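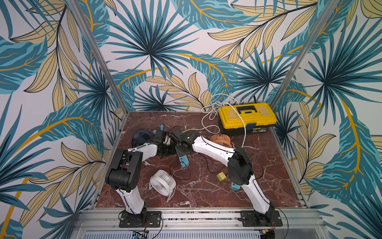 Peut-on laisser un petit ventilateur branché sur une multiprise toute la nuit ?
Tout dépend de la multiprise. Si elle est en bon état, à plat, dégagée, pas enroulée sous un tapis et pas déjà chargée avec la bouilloire, un petit ventilateur ne lui fait pas peur. Si elle chauffe sous la main ou si la fiche bouge dedans, on débranche et on la change.

Voilà, c'était la question qui revient le plus dans la boîte depuis l'envoi de juin. Je réponds en vrac au reste, j'ai un train dans pas longtemps.

Ventilateurs de table, donc. Vous êtes 403 à avoir répondu au petit sondage, merci, je n'en espérais pas tant. La plainte numéro un, ce n'est pas la chaleur, c'est la poussière. Grille encrassée, souffle qui faiblit, bruit de crécelle. Débranchez d'abord (oui je sais, mais je le répète). Pinceau sec, un vieux pinceau d'aquarelle très bien. De l'intérieur vers l'extérieur si la grille s'ouvre. Chiffon à peine humide sur les pales, on laisse sécher, on remonte. Pas de spray ménager, ça colle et la poussière revient deux fois plus vite. Les grilles rondes à barreaux fins sont les plus pénibles. Les modèles à ailettes vont un peu mieux, un coton-tige passe entre.

Pour ceux qui tiennent dans la main : plus de pannes de charge que de pannes de moteur, à lire vos messages. Essayez un autre câble avant de jeter. Puis un autre bloc. La moitié du courrier de cette semaine se résume à ça.

Côté rangement, plusieurs lectrices me demandent comment ne plus perdre les adaptateurs. Ma méthode vaut ce qu'elle vaut. Une boîte à chaussures, des sachets à glissière, un sachet par appareil avec le bloc ET le câble dedans. Une étiquette au crayon gras. J'ai essayé les couleurs, une couleur par pièce de la maison, j'ai tenu jusqu'au mardi. Les adaptateurs de voyage à part, dans la valise directement, sinon on les rachète à l'aéroport à un prix que je préfère ne pas écrire.

Petit rappel sur les adaptateurs de voyage justement : ils changent la forme de la fiche, ils ne changent pas la tension. Un ventilateur prévu pour du 110 V ne sera pas sauvé par une jolie fiche. On lit l'étiquette, souvent minuscule, une photo au téléphone puis on zoome.
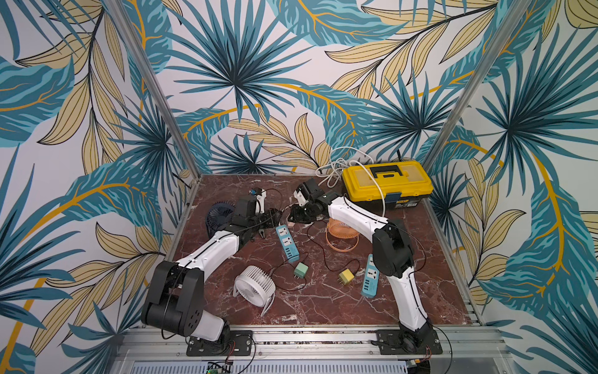
Le choix d'une multiprise de bureau, maintenant, parce que j'avais promis. Regardez la puissance maximale gravée dessous, la longueur du cordon, et l'écart entre les prises, les gros blocs se gênent toujours. Ensuite, où la poser. Au sol elle prend la poussière et les coups de pied, fixée sous le plateau on l'oublie. Moi je la préfère sur la table, bien en vue, comme cette bleu clair à prises blanches posée en biais sur le marbre : on voit tout de suite ce qui est branché et ce qui ne l'est pas. Gardez juste le verre d'eau loin. Et pas de multiprise sur multiprise, jamais, même pour un soir.

Pour le test annoncé avec Mernotier : reporté. Le colis Multireo n'est pas arrivé complet, il manquait les cordons, ils renvoient. Je ne publie rien sur un produit que je n'ai pas eu au moins deux semaines chez moi, vous connaissez la maison. Ce sera en septembre, ou octobre si la poste s'en mêle.

Fiche pratique « Un été sans surchauffe » : téléchargée 711 fois, j'ai corrigé la coquille page 6 (il fallait lire « débrancher », pas « débarncher », merci à tous ceux qui ont écrit, vous étiez nombreux). Si vous l'avez imprimée avant, un coup de stylo suffit.

Collecte : la boutique Levchenko reprend les petits appareils hors service jusqu'à la fin du mois, le matin seulement. Ventilateurs, chargeurs, câbles dénudés, tout ça. Retirez les piles avant, elles vont dans le bac à coté. Si la batterie a gonflé, ne la mettez pas dans le sac avec le reste et signalez-la au comptoir.

Nous sommes maintenant plus de 2481 inscrits à la lettre de Clonumia. Bienvenue aux nouveaux, les anciens numéros sont sur le site, rubrique archives, le moteur de recherche marche mal mais il marche.

La prochaine fois : détartrer une bouilloire sans empester la cuisine. Envoyez vos questions en répondant à ce mail, avant jeudi si possible.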